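6 min read
244 shares
4 comments

So I finally got Zakhar Savchuk to sit down with me, which took me most of May, and even then he only half sat. He kept getting up to fix something. Zakhar runs the demonstration room at Wekura, over in Ludlow, where people spend their days steering a robot arm through small chores so a learning system has something to copy.

I'd pictured a lot of typing. Nope! It's mostly hands.

"You do the thing," he told me. "Then you put it all back and you do the thing again, a little bit different. If it's the same every time, I throw it out."

The chore this month is tool cases. Take a tool out of its slot, put a tool back in its slot. I said that sounded easy and he gave me a look I probably deserved (I have never once gotten a socket set closed on the first try).

"The slot is the hard part," he said. "Foam is black, the case is black, half the handles are black. You and me, we feel for it. The arm has to learn from looking, and the wrist camera gets so close that everything goes soft."

He had 144 runs on the books when I visited and wanted more before he'd let anyone train on them. A good operator gets through some 80 in a day, he said, but he'd take fewer if they were messier. I asked what messy meant. He got excited here and started talking with both arms.

"Come in from the wrong side. Miss, and then fix it. Leave a few slots empty so it doesn't learn that a case is always full! My first batch, every run was perfect, I was so proud. Then the arm bumped one tool and had no idea what to do with its life."

That batch was done with a partner named Rotari, who apparently still brings it up. Tkachenko, who does the labeling, brings it up too.

I tried a run myself. The controls are lighter than you'd think, and I got the gripper over the case okay, and then I froze, because from the camera's view I couldn't tell how far down anything was. Zakhar was very kind about it. He kept the run.

"You hesitated for a long time, then you backed up," he said. "I don't have one like that."

I asked whether he ever gets bored, doing the same case over and over.

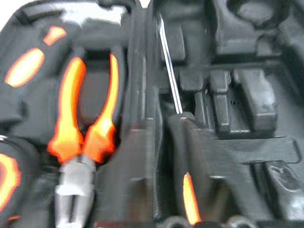 "With pliers, no," he said. "Pliers open up on you. Screwdrivers, sure, by the afternoon I'm a little bored." Then he was up again, off to look for a cable.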